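Making a Racing Line for Your Own Track

So you've built a track! The road is smooth, the cars don't fall through it, and you've done a few hundred happy laps. Then the first comment under your download says "great, but the AI drives into the hedge at turn four." Time to make a proper racing line.

I put this off for ages on my first hill road, Sillow, and I wish I hadn't, because it's one of the most fun parts of the whole job. You get to drive your own track for hours and call it work. I'll use Sillow all the way through, but the steps are the same for a flat club circuit or a big permanent one.

What you need

Your track loading in the sim with no errors, pit boxes and start grid included. A car you know really well. A wheel is best, but Noel Tan recorded all of Gernmont on a gamepad and that line is lovely, so don't let it stop you. You also want a text editor and a backup copy of the track folder. Make the backup now, please. I'll wait.

Picking the car

Go for something with medium grip and medium power. If you record in a modern prototype, the line will brake far too late for everything else, and the old sedans will sail straight off. If you record in something tiny with 70 horsepower, you'll hardly brake at all and the AI in faster cars gets confused. I use a mid-size touring car on road tires with half a tank of fuel.

Recording the lap

1. Start a practice session alone, midday, dry track, no wind.
2. Turn on the line recorder in the developer menu and set the point spacing to two meters. Tight hairpins like it closer, so go to one meter if your track is mostly corners.
3. Drive two or three laps to warm up. The recorder ignores these.
4. Press record before the last corner, cross the start line at full speed, and drive one clean lap at maybe nine tenths.
5. Keep going past the start line and through the first corner, then stop recording.

That overlap in step five matters a lot! The tool needs it to join the two ends. My first try at Sillow stopped dead on the line and every AI car twitched left as it came past the pits. It looked like they were all waving at the crowd.

Don't chase a lap time here. Smooth hands, early braking, use the curbs but don't jump them. Sillow came out at 516 points, and a long road course can easily go over 4,000, so a little wobble gets saved forever.

Cleaning it up

Open the line in the editor and switch on the speed colors. You're looking for spots where green flips to red and back to green in a short stretch. That's nearly always a nervous dab on the brakes. Select the points on either side and hit smooth once. Just once! Smooth it five times and the apex drifts away from the curb, and then you have a slow line that is also in the wrong place.

Next, set the left and right borders. These tell the AI how much room it has for passing. On narrow bits I keep the border well inside the edge of the asphalt, especially next to walls. On the main straight be generous, it makes for much better races.

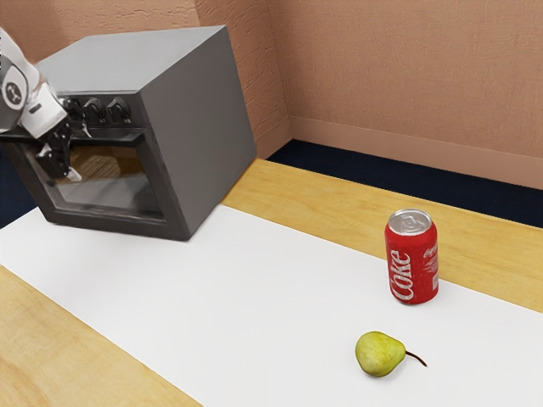

Save, close the editor, and delete the old cached line from the track's data folder before you load up again. If you skip this you'll be testing yesterday's line and wondering why nothing changed (yes, I lost an entire evening in April to that).

Testing with traffic

Start with one AI car and follow it. Watch where it brakes compared to you. Then go up to a full grid and let them race for 33 minutes or so while you sit in the pits and flip between the trackside cameras. Fuel and tires change how they drive, and trouble spots often only show up late in a run.

If they bunch up in one corner, lower the brake hint there to 0.95 and try again. If they run wide on the exit, move the border in a bit before you touch the speed. Ertuğrul Oral taught me that one when we were fixing the downhill chicane at Rocha, and it cured three corners in one go.

Pit lane

The pit lane gets its own recording. Drive in from the track at normal speed, slow for the limiter line, roll all the way through without stopping in a box, and rejoin. Keep to the fast lane side. Save it under the pit name and check that both ends sit close to the main line.

Gunthorpe is up next for me, with a pit entry on the inside of a banked curve, and I can't wait to get started on it. If you get a line working on your own track, post the link in the comments. I'd love to drive it!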